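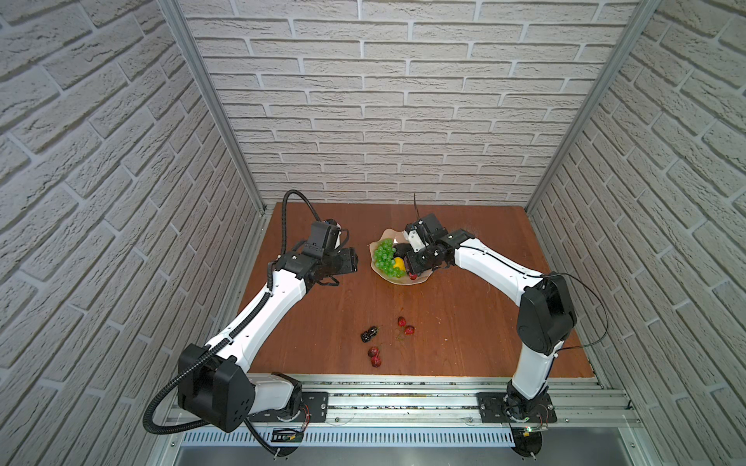

Two arms on the rail, brick-pattern panels on three sides.

I finished the second season of Silis last night, all 6 episodes, and most of my notes are about the sound mix.

The premise has been widely covered: a surveying crew on a salt flat, a town called Trernar that appears on one map and no other, and a radio operator (Valentina Zapata) who keeps logging calls from it. Season one was shot mostly outdoors. Season two moves almost everything into the relay station, and the showrunner, Ebbe Ekström, uses the smaller space to slow the pacing down. Episode two has a single dialogue scene that runs for most of its length. It holds up on a second viewing.

The mix is where I have trouble. Dialogue sits low in the first five episodes, and the station hum is kept under every line at a constant level. On headphones this works. On a pair of ordinary speakers I lost most of what Octavio Orellana says in the generator room, and he has the exposition. The finale is mixed differently — the hum drops out completely before the last call comes in.

Fidel Vergara's score is used less than before. The main theme appears twice, both times over the log book. The entry number on the last page is 1,204, which matches the frequency card from the pilot. I went back and checked.

A third season has not been announced. I will rewatch the pilot in February and post the timeline then.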